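Arm stalls just above the part, then faults (simulation)

zawadi_t
Fault in the Enar sort cell sim, 14 Oct 2022. The arm comes down over a part, stops short and throws a following error on joint 5. It happened on 18 of 180 runs. Log attached, plus one view with the fingers down at the small purple piece.

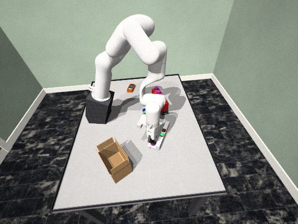
Fingers at the purple piece, cardboard box at near left.

damico_t
Looks like collision margin to me. Your fingers are right on top of that piece and the margin probably counts as contact. Drop it to 2 mm.

zawadi_t
Tried that in May. Same fault.

lrewi
I disagree with Thomas. Shrinking the margin hides the problem, and on a real cell you'd hit the part. Check the wrist payload first. If the gripper mass is wrong, joint 5 fights it all the way down. Can you post the approach over the red block?

zawadi_t
Fingers over the end cap:
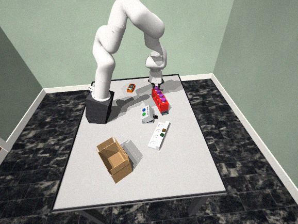

Update: payload

zawadi_t
Gripper mass was set to zero. Fixed it, and over 5 hours without a fault so far.

damico_t
Fine, but I'd still look at the margin.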